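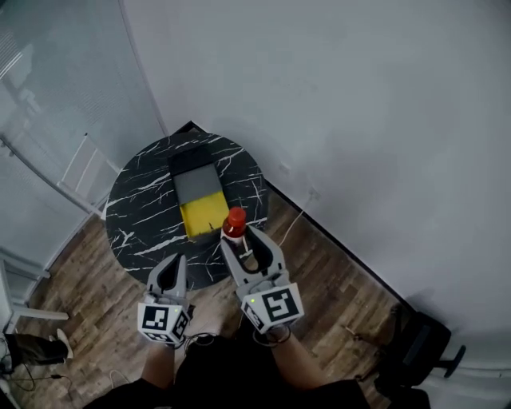
Red-capped bottle beside the grey and yellow block, round table.

Small bottles: storage and labelling

The supplies list for the Farnard rooms was revised in August. One entry drew more queries than the rest, so the rules for small screw-cap bottles are set out again.

Bottles are stored upright with the cap fully closed. Capacity at Farnard is limited to 60 ml; anything larger goes to the Nirkholm store. The maker's label stays on and stays legible. Do not write over the small print. Room codes go on a separate sticker on the cap, never on the glass.

Amber glass cuts down the light reaching the contents but does not remove the need for a closed cupboard. Bottles may stand out on a table during use and go back at the end of the session. 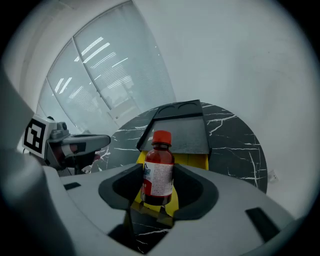 Amber glass bottle with red screw cap and white paper label. Dark grey tray behind.

Trays are for sorting only. Their raised edges will hold a minor spill, but they are not approved for carrying full bottles between rooms. Wipe stone-effect tabletops with a damp cloth before and after use, as drips are hard to spot against white veining.

Opened bottles are kept for 6 months from the date on the cap sticker, then returned to Nirkholm. A fresh roll of 300 stickers is in the Farnard stationery drawer. Corrections to the list should reach the Nirkholm store by 10/15/26.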